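Zuvura compares hand-held grippers at Villwood site

VILLWOOD, 1/22/21 - Zuvura has finished the first part of a trial that sets two types of hand-held gripper side by side on everyday household tasks. The company wants to settle on one design before it orders more units for its Villwood site.

Both types are held in the operator's hands and carry printed markers, so their position can be followed as they move. One set has the finger pads supplied by Dal Bello. The other uses a softer pad from Emport that first arrived in December.

Operators worked in pairs of sessions, 90 minutes with each type, picking up bags, bottles and baskets and putting them down again. The trial produced 426 recordings, and 64 of them were set aside when the markers were lost from view for too long. Most of those came from tasks with deep containers, where the operator has to tip both wrists inward.

Zuvura said the softer pad held thin handles better but wore faster at the tip. The harder pad was easier to clean. Operators also asked for a lighter grip, and a revised handle is being made.

Camera placement is still open. A view from the gripper shows the fingers close to the object, while a view from the head takes in both hands and the table. The second part of the trial will add 40 sessions to compare the two.

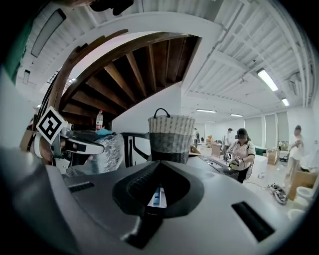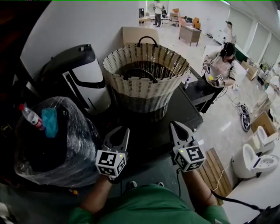
The woven basket and hand-held grippers at Villwood, from a gripper camera (first picture) and at head height (second picture).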